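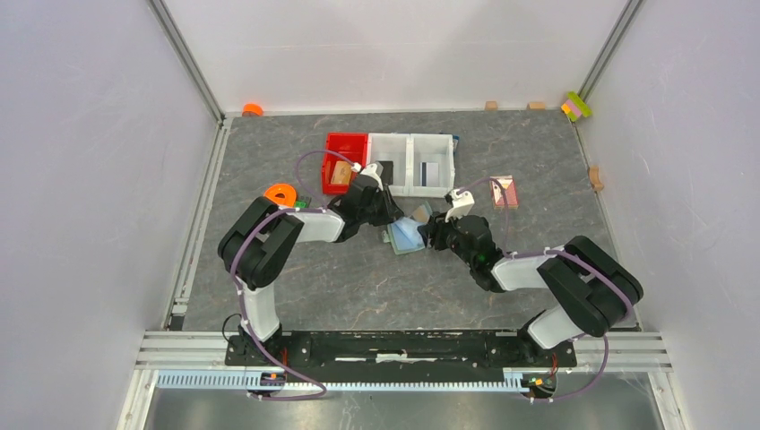 Clillivgate two-arm handling study: frequently asked questions

Posted in December by the Clillivgate project team

Search the FAQ
Enter a keyword Go

What is the study about?

We wanted to know whether a two-arm policy learns thin, floppy items better when some of the training runs are started halfway through the task. We call these midpoint starts. The usual practice is to begin every run from the same rest pose.

How much data did you use?

788 teleoperated runs for training. Another 200 trials were kept for testing, split evenly between the two policies we compared.

What were the two policies?

Ravn was trained on full runs only. Stumel was trained on the same number of runs, but part of its share began with an item already held. The network and the training schedule were the same for both.

What did you find?

Stumel recovered from a bad first grip more often than Ravn did. On rigid boxes we saw no difference worth reporting. The gain was in packets, sleeves and cards, and most of it came late in the task, when one arm has to hold still while the other moves.

Why are cards so hard?

A card has very little edge to hold, and a card holder moves when you pull on it. In the wallet task one gripper pinches the white card between its fingers while the other arm works at the top of the green wallet. If either arm drifts, the card tilts and binds against the clear sleeves.
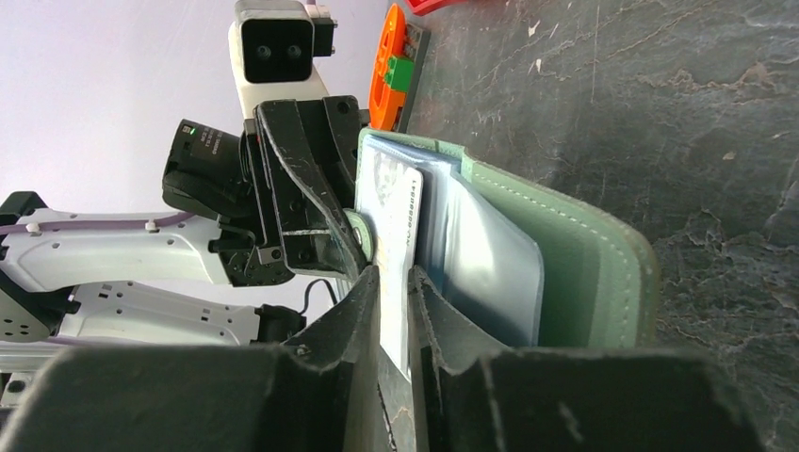

Does each policy control both arms?

A single network outputs the commands for both arms at every step. We tried one network per arm early on and dropped it - the handoffs were poorly timed.

How do you decide that a trial succeeded?

A person watches the recording and marks it pass or fail against a written rule. A second person marks it separately. Where the two disagree, the trial counts as a fail.

Can I get the data?

The training runs will be released through Flirnlow once the file format is settled. The test trials will follow later.

Will this work on a different robot?

We don't know. All runs came from one setup, and we have not tried the policies on other arms.

Related items
Flirnlow file format notes
Midpoint starts: how we choose them
Scoring rules for two-arm tasks
Ravn and Stumel training settings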